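Mein Schlafwert und ich

Im Februar hat mir meine Krankenkasse einen Brief geschickt, in dem stand, ich könne Bonuspunkte sammeln, wenn ich besser schlafe. Ich habe ihn zweimal gelesen. Belohnt werden sollte, wer acht Wochen lang ein digitales Schlafprogramm durchhält und am Ende einen Fragebogen ausfüllt. Ob man am Ende besser schläft, wurde, soweit ich das Kleingedruckte verstanden habe, gar nicht geprüft. Man musste nur dabeibleiben. Das ist bei Leuten wie mir schon eine Hürde, aber ich hatte in dem Winter wirklich schlecht geschlafen und war in der Verfassung, in der man Dinge anklickt.

Das Programm heißt Filip, und Filip duzt einen. Filip wollte zuerst wissen, wie ich mich fühle, auf einer Skale mit kleinen Monden. Dann wollte er wissen, ob ich ein »Schlafprofil« besitze, und als ich Nein tippte, riet er mir zu einem Armband von Larnard, das »nahtlos verbunden« werden könne. Ich hätte da aufhören sollen. Ein Programm, das mir nach vier Bildschirmen ein Zubehörteil empfiehlt, hat meistens noch mehr Zubehör im Keller. Ich habe das Armband dann gebraucht gekauft, von einem Mann zwei Straßen weiter, der es mir an der Haustür in die Hand drückte und sagte, er habe damit vor allem gelernt, dass er nachts aufs Klo geht.

Von da an hatte ich morgens eine Zahl. Die Höchstzahl ist 100, und was sie bedeutet, habe ich bis heute nicht herausbekommen. Man findet dazu auf der Seite des Herstellers einen Text, in dem sehr oft das Wort »ganzheitlich« steht und an keiner Stelle eine Formel. In die Zahl fließen offenbar Bewegung und Puls ein, außerdem etwas, das »Regeneration« heißt und seinerseits aus Bewegung und Puls berechnet wird. Zwei Zutaten, dreimal serviert. In der Küche nennt man so etwas Resteverwertung.

Die ersten Tage waren trotzdem interessant, das will ich zugeben. Ich lag im guten Mittelfeld und war ein bisschen stolz, so wie man auf eine Note stolz ist, für die man nichts getan hat. Dann kam eine Nacht, nach der ich mich ausgezeichnet fühlte, wach und gut gelaunt, der Kaffee schmeckte, und die Zahl war miserabel. »Dein Körper braucht heute Schonung«, schrieb Filip. Ich habe mich hingesetzt. Eine halbe Stunde später war ich müde. So schnell geht das.

Seitdem beschäftigt mich die Frage, wem ich da eigentlich glaube. Wenn der Apparat mir recht gibt, halte ich ihn für genau, und wenn er mir widerspricht, fange ich an, in mich hineinzuhorchen, und irgendwo zwickt dann immer was. Der umgekehrte Fall ist übrigens noch schlimmer. Nach einer Nacht, in der ich von zwei bis fast vier Uhr die Decke angestarrt hatte – ich weiß das, ich habe auf die Uhr gesehen, mehrmals –, bescheinigte mir das Armband eine »ruhige Tiefphase«. Ich hatte eben still gelegen. Wer reglos daliegt und sich um die Steuererklärung sorgt, schläft für dieses Gerät wie ein Stein.

Ich habe das Kibet Temba erzählt, mit dem ich früher im selben Büro saß und der Statistik kann, also so, dass er sie auch beim Mittagessen noch kann. Er fragte zurück, womit die Zahl denn verglichen worden sei. Ich sagte, auf der Packung stehe, sie sei »klinisch erprobt«. Er fragte, an wem. Das stand da nicht. Er meinte, dann sei das einzige, was man aus der Zahl lernen könne, ob sie morgen größer oder kleiner sei, und auch das nur, wenn sie inzwischen an der Software nichts geändert hätten. Sie hatten, wie ich abends sah, gerade an der Software etwas geändert.

Zu Filip gehört ein Kurs in Lektionen. Manches darin ist vernünftig, und vieles davon kannte meine Großmutter, die dafür keine Lektionen brauchte: abends nicht zu viel essen, zur selben Zeit aufstehen, lüften. Dazwischen stehen Sätze, bei denen ich gern einen Beleg gesehen hätte. Man solle neunzig Minuten vor dem Zubettgehen »alle Entscheidungen abschließen«. Was macht man in diesen neunzig Minuten, wenn das Telefon klingelt? Darf man entscheiden, ob man rangeht?

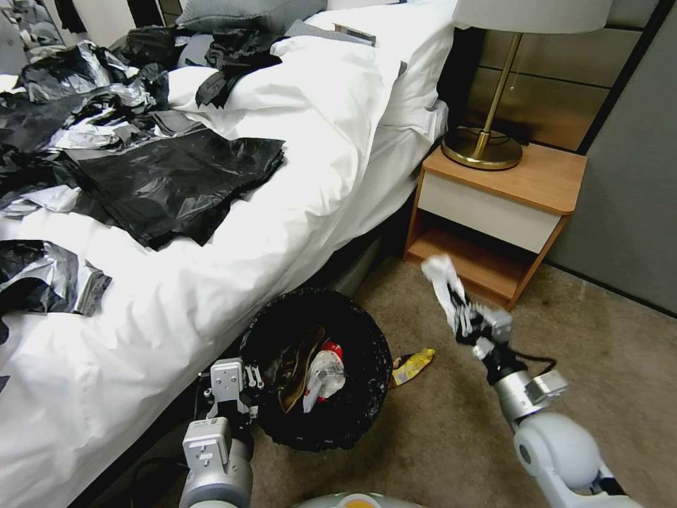
Lektion fünf behandelt das Schlafzimmer als »Reizraum«, und sie ist die strengste von allen. Das Bett sei ausschließlich zum Schlafen da. Wer darin liest oder telefoniert, bringe dem Gehirn bei, dass man im Bett wach ist. Daran mag etwas sein, jedenfalls bei Leuten, die seit Jahren wachliegen und eine richtige Behandlung brauchen. Filip macht daraus aber eine Einrichtungslehre und empfiehlt eine »visuell leere Schlaffläche«, auch tagsüber, auch wenn man gar nicht im Zimmer ist. Ein weißes Federbett, auf dem zerrissene und zerknüllte Plastiktüten in Schwarz, Grau und Weiß bis an die Kissen hinauf liegen, wäre nach dieser Lehre eine verdorbene Nacht. Ich glaube das nicht. Man räumt ab und legt sich hin. Ich habe als Studentin jahrelang in einem Zimmer gewohnt, in dem das Bett Schreibtisch, Sofa, Bügelbrett und Esstisch war, und so gut wie damals habe ich nie wieder geschlafen. Vermutlich lag das am Alter. Aber wenn es am Alter lag, dann lag es eben auch nicht an der Schlaffläche.

Nach Lektion sechs bekam ich Werbung für Matratzen. Ich behaupte nicht, dass das zusammenhängt, ich sage nur, in welcher Reihenfolge es passiert ist. Der Hersteller heißt Utis, die Matratze kostet 1.209 Euro und hat Zonen. Ich habe mich an einem regnerischen Nachmittag durch die Bewertungen gelesen, es sind mehr als 4.000, und sie gleichen einander auf eine Weise, die mich beunruhigt. Alle hatten vorher Rücken. Alle waren skeptisch. Bei allen war es nach der ersten Nacht wie verwandelt. Wenn so viele Skeptiker nach einer einzigen Nacht umfallen, dann war es mit der Skepsis nicht weit her, oder es hat jemand eine Vorlage verschickt.

Die schlechten Bewertungen muss man suchen, man kommt über einen Filter hin, der ziemlich klein ist. Dort schreibt jemand, seine Matratze rieche nach Schwimmbad. Jemand anders beschwert sich ausführlich über den Spediteur und vergibt dann vier Sterne. Über das Schlafen selbst schreibt in dieser Abteilung kaum einer etwas, was mir zu denken gegeben hat.

Gekauft habe ich sie nicht. Ich bin immerhin in das Geschäft gefahren, das sie ausstellt, und habe mich auf das Modell gelegt, in Straßenkleidung, unter Neonlicht, während ein Verkäufer daneben stand und fragte, ob ich den Unterschied spüre. Den Unterschied wozu? Meine Matratze lag zu Hause. Ich habe höflich genickt, wie es vermutlich jeder tut, und aus diesem Nicken wird dann irgendwo eine Zufriedenheitsquote.

Was mich an der Sache ärgert, ist weniger das Geld. Mich ärgert der Ton. Schlaf war bis vor Kurzem eine der wenigen Tätigkeiten, bei denen man nichts leisten musste. Man war weg, und morgens war man wieder da. Jetzt gibt es »Schlafkompetenz«. Ein Beratungshaus namens Costbridge bietet unserer Firma seit dem Frühjahr Workshops dazu an, mit Folien, auf denen ausgeschlafene Menschen an hellen Tischen lachen. In der Einladung stand, Schlaf sei »die unterschätzte Ressource im Team«. Ich möchte meinen Schlaf nicht im Team haben. Und wenn die Firma sich für meine Erholung interessiert, könnte sie die Besprechung um acht Uhr morgens auf zehn verlegen, das wäre kostenlos und hätte keine Folien. Das habe ich auch so in das Feld für Anmerkungen geschrieben. Die Besprechung ist weiterhin um acht.

Mir hat eine Leserin nach meinem letzten Eintrag geschrieben, ich sei gegen alles Neue. Stimmt nicht, ich habe einen Induktionsherd und liebe ihn. Ich bin auch nicht dagegen, dass Leute, die ernsthaft an Schlaflosigkeit leiden, Hilfe bekommen, und wenn ihnen ein Programm auf dem Telefon die Wartezeit auf einen Termin erträglicher macht, dann bitte. Nur wüsste ich dann gern, ob es hilft und wie man das festgestellt hat, und »Nutzerinnen berichten von mehr Energie« ist darauf keine Antwort. Ich berichte auch von mehr Energie, wenn man mich freundlich fragt.

Den Kurs habe ich übrigens zu Ende gemacht. Ich wollte die Punkte. Im Abschlussfragebogen sollte ich angeben, wie sich mein Schlaf verändert habe, und zur Auswahl standen »deutlich verbessert«, »verbessert«, »leicht verbessert« und »noch nicht verbessert«. Verschlechtert gab es nicht. Ich habe »noch nicht« genommen und mich über das »noch« geärgert.

Das Armband liegt jetzt in der Schublade mit den Batterien. In der ersten Woche ohne habe ich morgens nach der Zahl gegriffen, bevor ich wusste, ob ich müde bin, das hat mich mehr erschreckt als alle schlechten Werte vorher. Inzwischen schlafe ich wieder ganz ordentlich. Es könnte am fehlenden Armband liegen, oder daran, dass es draußen wärmer ist und die Steuererklärung abgegeben. Kibet würde sagen, das lässt sich bei einer einzigen Versuchsperson nicht trennen, und er hätte recht. Die Bonuspunkte sind bisher nicht gutgeschrieben.

Ähnliche Beiträge
Zwei Liter am Tag, sagt wer?
Der Induktionsherd: eine Ausnahme
Warum ich keine Morgenroutine habe
Sternebewertungen und wie ich sie lese
Achtsam in der Tiefgarage
Was mein Zahnarzt mir verkaufen wollte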